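Buyers of Grippers Should Ask for Harder Tests

By Assunta Lombardi

Institutions that purchase robotic grippers are too easily satisfied by rigid objects. A vendor arrives with a set of blocks and a cup, the fingers close on each in turn, and a success rate is entered in the report. The figure may be accurate. It says very little about the work most buyers have in mind, in which a great many of the things to be handled bend, fold, or catch.

Our own comparison at Urkcombe began in the same way. The Floteck and Trilach fingers were each given 200 attempts on rigid parts, and the difference between them was too small to guide a purchase. Henk Jansen, who supervised the trials, proposed that the remaining bench time be given to fabric and fasteners. I supported him then and would do so again.

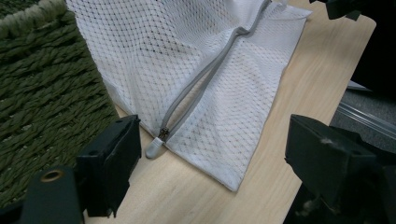
URKCOMBE, July — A mesh laundry bag with a zipper is an ordinary household article, and it is a demanding one. The net is fine and semi-sheer, and it creases wherever it is not held flat. The zipper bends where the mesh folds. The metal slider is small, and its gray pull tab offers two hard black fingers a narrow target lying almost flush with the wood. A finger that is too thick at the tip must approach from above or press against the table. A finger that closes too firmly may drag the whole bag along with the tab.

None of this appears in a published payload figure. Payload and stroke are easy to measure, and procurement forms have places for them. The forms should also ask how a finger tip behaves against a tabletop, what happens when cloth enters the gap, and how often lint must be cleared from the contact surfaces. Tiziana Grasso has argued that such questions favor the larger suppliers, who can afford longer trials. Her concern is a fair one. I would answer that a bag costs little, and that any supplier can put one on a bench.

Hand-held tools deserve the same scrutiny. It is often assumed that a person guiding the fingers will make up for their shape. An operator can adjust the angle of approach — the thickness of the tip remains what it was.

I therefore recommend that soft goods be included in every comparison we fund, and that failed attempts be reported in full next to the successful ones. Jerome Navarro is preparing a revised form, and the 3 suppliers now under review will receive it before their next visit.

Contact: Office of Ornella Valentini, Urkcombe | Copyright Urkcombe. All rights reserved. | Back to top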